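Capítulo 4
Del píxel al plan

Confieso que la primera vez que conecté un módulo de percepción a un planificador pensé que lo difícil sería el planificador. Me pasé un jueves entero buscando el fallo en las trayectorias, y el fallo estaba en la lente: yo trataba una imagen de ojo de pez como si fuera plana (¡y tan contento!).

En este capítulo vamos a trabajar con Neson, la biblioteca que ya instalaste en el capítulo 3, y con la secuencia Skimham, que tiene 100 imágenes grabadas a 30 por segundo. Primero corregiremos la distorsión, luego estimaremos la pose de la pinza y al final le pediremos al planificador que se acerque al jarrón sin tocar nada más. Fíjate en el mantel de cuadros, porque lo usaremos mucho: sobre la mesa son líneas rectas, y en la imagen se curvan una barbaridad. 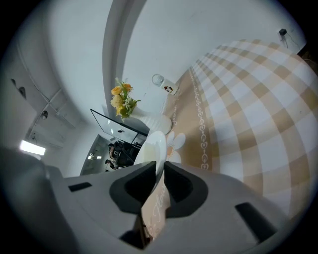
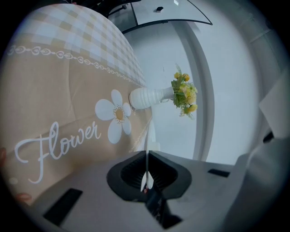 4.1 Antes de empezar

Abre el proyecto Drarkdale y comprueba que el archivo de calibración se carga sin avisos. Si te sale el error 31, vuelve a la página 58.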